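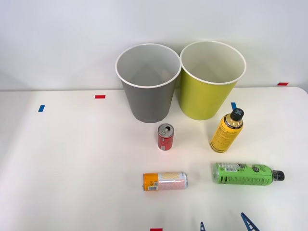
Photo: Stasach visitor centre, sorting table

We got to the Stasach open day at 8 in the morning, which is earlier than I get to most things, and I'm so glad we did! The guided walk through the Gernach hall only takes 40 people and it was full before we'd hung our coats up.

I'll get to the big hall in a moment, but my favourite bit was the little sorting table by the entrance. Two bins stand side by side, one grey and one yellow-green, with cans and plastic bottles in front of them, and you have to decide what goes where. Sounds easy. I stood there dithering over a yellow bottle with a black screw cap (cap on or cap off?) while a child beside me sighed loudly. Cap on, at least in Gernach. Your own council may say otherwise.

There's a small red can on the table too, already opened, and an orange and pink one lying on its side. The guide told us to empty drinks cans but never to squash them flat — the sorting line copes much better with the full shape.

Then up the steps, 433 of them if you do the whole circuit, to look down on the belts. The noise is tremendous and I loved every minute. Ear defenders are handed out at the door.

Tea afterwards was in the Borbély room, with very good poppy seed cake. The Fletel bus stops outside the gate, route 2, and the next open day is in February.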